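Notebook, 28 Jan 2020
Open day, visit to Gastemska

Writing this up the same evening while it's still fresh, with a pot of tea and both shoes off, so forgive me if it wanders. We got to the Gastemska building a little after lunch, and the people from Grutach met us at the door with name stickers and far too much coffee. I had only expected a talk with slides! They took us straight through to the two-arm cell and let us crowd up to it for as long as we liked, and I think I stood there through 2 full sessions. 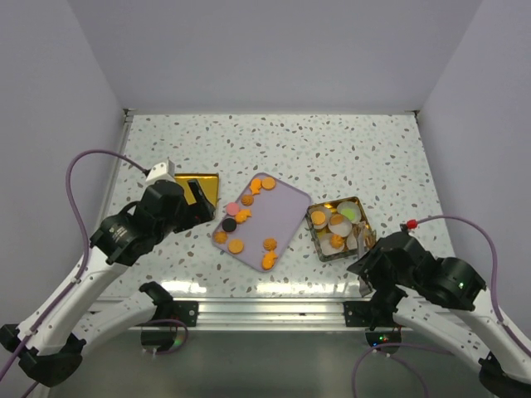

What I liked most was how homely the task is. The job is packing little snacks between a tray and a tin with paper cups in it, the kind of thing my aunt did at the kitchen table every December, and it is a much nastier job for a gripper than the blocks we keep using at our own bench. The pieces are small, they sit close together, and the cups tip over if you so much as look at them. I asked about grip force and was told they had gone through 3 versions of the finger tips before settling. I wrote the reasoning down on the back of my sticker and will copy it out properly tomorrow.

They are also fussy about the surface. I had always assumed a plain table was best, but they like the speckled top (I grumbled about glare from the lamps, and they grumbled right along with me). The wrist cameras were on a screen to one side, and I spent a good while watching that instead of the arms, as it gives you such a different feel for how near everything is.
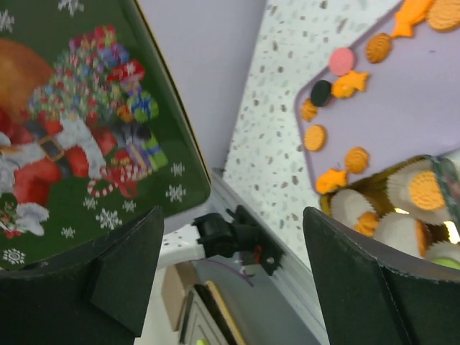

Wrist view: Santa lid at left, snack tray and open tin beyond the fingers.

Somebody from the Sulten group asked how many runs they had recorded so far, and the answer was 3000, which made our own little folder feel rather thin. They were very kind about it, though, and said the first few hundred were mostly thrown away. The talk after that drifted to cable routing, where I had plenty to say and probably said too much of it. Ours still snags at the elbow. I want to try small ties along the link, as they do on the left arm, before we order anything new from Hattori.

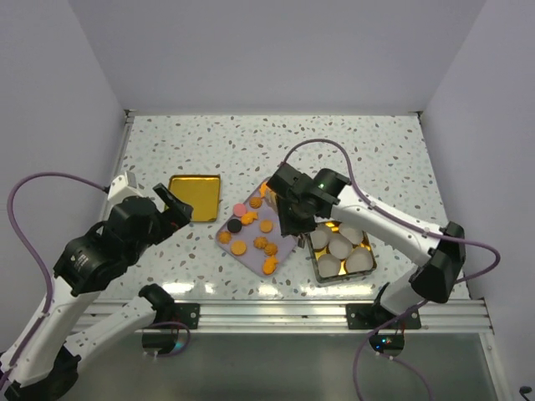
R. Okonedo-Platt, bench 2

Things to follow up:
Ask Grutach for the finger tip drawings; they offered, so no need to be shy.
Try paper cups on our own bench, and buy plenty.
Move our lamp back and see what it does to the shine.
Find out whether the next open day takes a bigger party, as half the lab now wants to come along.

Bus home was late and I left my good scarf on the coat rack, so I shall be ringing them in the morning anyway.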